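Teaching a home-built arm to tidy up, part three: setting out the table
by Tobiloba Yusuf, Cakcombe shared workshop
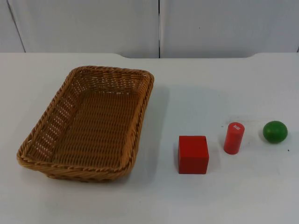

Welcome back, and thank you for all the kind letters after part two! By now your arm should be bolted down and moving without wobbling, so we can get on to the bit I like best, which is giving it a proper job.

Start with three small toys in different shapes. A cube, a cylinder and a ball do very nicely, and any toy box will give you those. Put your basket to one side and line the toys up on the other, leaving a good gap between the basket and the nearest toy. My first layout was far too cramped and the arm kept catching the rim on its way across (Rodel still teases me about it).

Now move the arm by hand to each toy in turn and save the position. Do the cube first. Save a second point 100 mm straight above each one as well, and always travel through that point on the way in and out.

Leave the ball until last, as it will roll if the fingers close unevenly. Slow the closing speed to 20 per cent and try again, and have a cup of tea if it gets on your nerves.

When all three go in, run the whole thing 20 times and write down every miss. In part four, Daichi and I will be adding the camera.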